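Some notes from the grasping work at Derport, for anyone teaching a gripper to handle thin disposable stuff. Short thread.

1/ Question: how many hand-held demos do you need before a policy can pull one plate or one cup from a nested stack? We record with a gripper held by a person, so no teleop and no arm in the loop.

2/ Full set is 2940 demos, plates and cups together. Thịnh Quách and Trudy Harawira did most of the collecting in February. Each demo is one item, picked and placed.

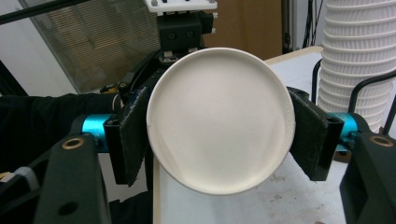

Paper plate held by its edges between the two padded fingers.

3/ Plates are harder than cups. Squeeze at the rim and the plate bows, and then the release point shifts. We log finger width at every step and train on that along with the wrist view.

4/ We trained on subsets and ran each policy on 16 stacks it had not seen. With the full set, 71 percent of cup picks came away as a single cup. Plates were well below that.
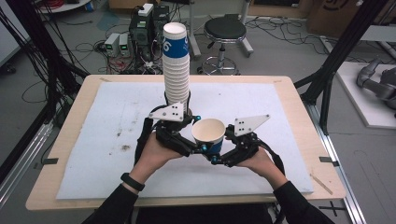

5/ Most of the failures were doubles. Two cups come up together, the policy doesn't notice, and it carries on to the place step. Adding demos where the person stops and shakes off the extra one helped more than adding clean demos.

6/ Stack height matters too. Policies trained only on tall stacks reach too high when there are up to 2 items left. Delwyn Lockyer is rerunning that part with mixed heights.

7/ Labels were checked by hand by Hamish Tautahi. Code for the width logging goes in the Draltotier repo once he's done with the cup split.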